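Blue-grey walls with a stone tile floor — will it look cold?

Home and Decorating > Small rooms
Posted by Precious Hendricks, 19 May 2025

Hello all, hoping someone with a better eye than mine can talk me into or out of something. We've got a little back room that used to be a utility and is going to be my sewing and general-mess room. The floor is staying. It's that random stone sort, big uneven pieces in beiges and creams with a bit of green in it, and it was down when we bought the place. I quite like it, but it does make choosing paint a pain.

I've more or less settled on a pale blue-grey for the walls (the shade is Kellameck, from the Pritberg range, if anyone's used it). My sister says I'm mad. She says blue-grey over beige stone will make the room feel like a swimming pool changing area and I should go for a warm white. The room faces north-east, so it gets some sun first thing and then that's your lot until tomorrow.

Other things that might matter: one window, a white ceiling that I'm not touching, and I'll be putting a long table in there. Table legs will probably be black because the shelving brackets are black. I need to have it painted before June because that's when my daughter comes home and takes over everything.

So — blue-grey or not? And if yes, do I do all the walls, or leave one white? I've already bought 2 tester pots and I can't tell a thing from them.

Chalerm Sriwong

Go for it! I did very nearly this in our spare room and I'd do it again tomorrow. The trick with beige stone is that it has more colours in it than you think, and once there's a cool colour next to it you start noticing the greens and creams and stop seeing "beige floor". With magnolia or warm white mine just looked like one big biscuit.

Some pictures, all with blue-grey walls, stone floor and a black-legged table:
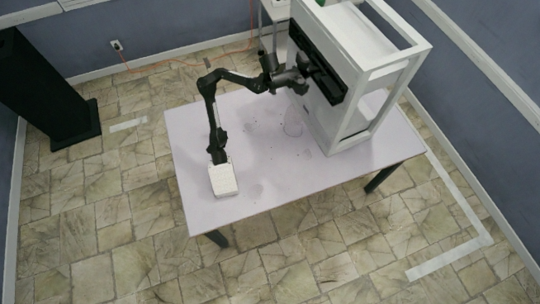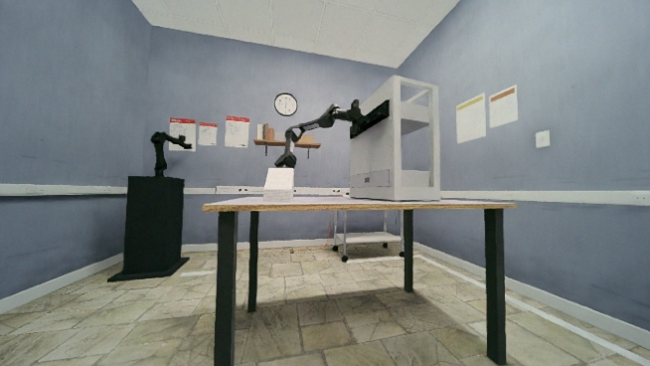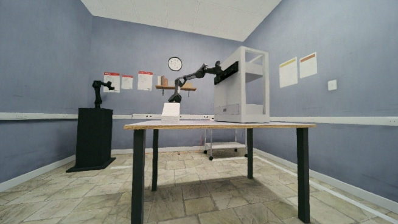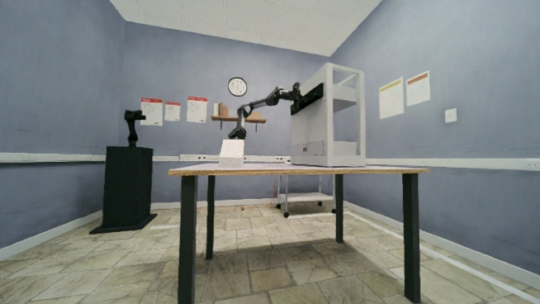
My advice, for what it's worth

Do all the walls. I left one white to begin with and it looked as if I'd run out of paint (I had, but still). In a small room the odd wall out draws your eye straight to the corner, and if your corners are as wonky as mine you don't want that.

Black legs are fine, I think they look smart against stone. I'd keep the table top pale though. We had a dark one in there to start with and the whole lower half of the room went gloomy, especially after lunch when the sun had gone round. A pale top throws a bit of light back up at you, and for sewing you'll want that anyway.

About your testers — don't paint them on the wall. Get a big sheet of lining paper, give it two coats, leave an inch or so of bare paper all round the edge, and stand it on the floor leaning against the skirting. Then you're seeing the paint right next to the stone, where the argument's going to happen. Move it about for a couple of days. Look at it at breakfast and again with the lights on, because mine went properly purple under the old bulb and I nearly gave up on the whole idea. I swapped the bulb for a warmer one and it was a different paint altogether.

Also give the grout a good scrub first. I hadn't realised how grubby ours had got, and once it was clean it was a good bit lighter than I'd been planning around. I used a stiff brush and the Cassim stone cleaner, nothing acid, and did it in strips over a weekend with the radio on. My knees have never forgiven me. Wear pads!

One more thing, put a rug down if you'll be standing at the table. Stone is hard on the feet, and a rug in rust or mustard will do more to warm the room up than changing the paint would.

Didemon

Warm white. Blue is always cold in a north room. Your sister is right.

Precious Hendricks

Thanks both! Chalerm, the lining paper idea is so obvious now you've said it, I'd been squinting at two little squares above the radiator like an idiot. Sheet is painted and propped up by the back door. It looked lovely at eight this morning and a bit grim by four, so I'm going to try a different bulb before I decide anything. I scrubbed one bit of grout with a toothbrush to see and, yes, oh dear. There's a rust-coloured rug in the loft that might do. Didemon, I've passed your message on to my sister and she's unbearable.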